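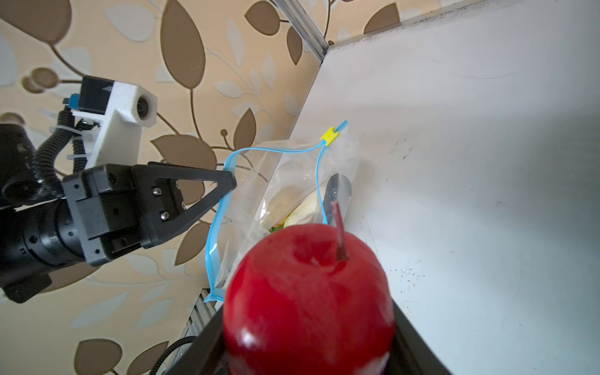 Getting a Grip on Groceries

We tried three sets of gripper fingers on a two-armed bench and gave them all the same shopping to pack

By Wilmer Mamani

Packing fruit into a zip bag is a good way to find out what is wrong with a gripper. The fruit is heavy and slick, the bag weighs almost nothing, and the two have to be handled at the same time. One hand keeps the bag where it is. The other brings the fruit over the opening and lets go without dragging the film along with it.

I spent most of a week doing this at the Clundura workshop, where the bench has two matching arms with a camera on each wrist. The arms stayed the same throughout. What changed was the fingers and, toward the end, the controller software.

The fingers

The first set came with the arms. Girkia makes them, and they are plain parallel jaws with flat rubber pads. They close hard and they close straight, which is fine for boxes and cans. On an apple the flat pad touches at one small point on each side. If that point is above the widest part of the fruit, the apple squirts down out of the jaws. If it is below, the apple rides up and tips toward the stem. We had 23 drops with this set before I stopped and changed over.

The second set, from Zarkari, is black, and the fingers are open frames that taper to a blunt tip. The triangular cutouts save weight and also let the wrist camera see a bit more of what lies past the finger. That helped more than I expected. With a big apple in the hand, the fruit fills the lower middle of the camera view and hides much of the bag behind it. Any extra sliver of background is useful when you are trying to judge where the mouth of the bag is.

The blunt tip did well on the zipper strip. It is narrow enough to take hold of the strip without crushing down on a lot of loose film, and it does not poke through. Bags with a colored strip were easier for everyone. Clear film against a pale tabletop is hard to see on a small camera, but a light blue line around the opening gives you something to steer by.

The third set was a soft pair, molded in one piece and priced well above the others. They were the best on ripe fruit and the worst on the bag. The tips bend when they meet the strip, so the bag swings away before the hand has hold of it.

The order of packing

Long vegetables should go in early, while there is still room to lay them at an angle. Anything leafy can go in with them. I left the apple for last on most runs. A bag with some weight in it stands up better, and the second arm does not have to do as much holding. The drawback is that a full bag has less slack at the top, and a wide apple needs that slack.

The cameras

Each wrist camera sits on a white plastic bracket, and the cables run down in corrugated sleeves held with zip ties. Leave a generous curve in the thick sleeve. Ours was too tight on the first day and pulled on the connector every time the wrist turned.

The lens is close to the work, so the fingers are always a little blurred. I stopped worrying about it after an hour. The fruit and the strip are what need to be sharp.

The controllers

We drove the arms by hand, using a pair of small leader arms, and tried 2 versions of the software that links them. The older one felt slow, and people overshot the bag. The newer one, called Rai, follows the hand closely and lets you set a ceiling on grip force. We settled on a setting of 8 for apples and left it there.

Rai has one annoyance. It drops the force limit back to its default when you restart it – a bad surprise if the next item is a tomato.

What I would buy

For mixed groceries I would take the Zarkari fingers and put the money saved on the soft pair toward a second set of pads. The Girkia jaws are going back on the bench in January for carton work, where they belong. Pads on the Zarkari set are rated for 2000 closings, and I have not worn through a pair yet.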